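Notebook, finishing bench
February, started 7:40

Hardwax oil on the Kollár table tops, second round. First round went blotchy on the two test boards, pretty sure I left it on too long before wiping. Boris says the pad was too dry. Could be both.

Setup
Same beech offcuts as before, sanded to 120 then 180. Did not go to 220 this time, the oil just sat on top last time and never got in. Vacuumed, then tack cloth. Shop at 64 when I got in, heater on, up to 68 by the time I opened the can.

Oil is the Grostico satin, new can. Old can had a skin on it and I strained it last time, which I now think was dumb. Put old can in the metal bin, lid on.

Weighed out 12 grams per board. Worked in with white pad, small circles then with the grain. Waited ten minutes and wiped. Boris timed the second board so I couldnt drift.

Results so far
Board A: even, a bit flat at one end where I started.
Board B: good. Best one yet. Slight drag mark near the knot but you have to hunt for it.
Board C: (tinted) streaky. Redo.

Tint is the problem on C, not the oil. It settles in about the time it takes to answer the phone. Need to stir between every dip and keep the cup small. Also the pad loads up with pigment and then dumps it all in one spot. Fresh pad per board from now on, even if it feels wasteful.

Color
Sema wants something less orange than the last dining set. They keep saying "dusty", which could be anything. Talked to Boris over lunch, he thinks gray first, then a touch of red to take it off the brown. I tried it the other way around and got liver. A muted mauve-brown on black legs is the kind of thing I have in mind, low sheen, no grain popping out at you.
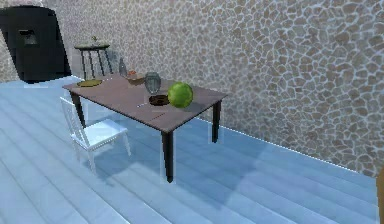
To do
- Mix three new tints, small jars, write the ratio ON THE JAR this time
- Order pads, the 233 size not the thick ones
- Ask Clurnumari if their black for the legs is still the same batch. Last lot had a blue cast next to the oil
- Second coat on A and B tomorrow am, thin, buff after
- Water ring test once cured. Coffee too, and vinegar

Cost check: quote went out at 700 for finishing the whole set, and that was one tint, two coats. If Sema wants a third coat I have to tell them before I start, not after. Boris please remind me.

Rags: all laid flat on the rail outside, none left in the pile. Checked twice. The lid for the rag can is bent again and doesnt seat right, hammered it back more or less, needs a new one.

4:15, board B still a little tacky at the knot. A is fine to touch. Heater left on low, fan off so we dont get dust in it.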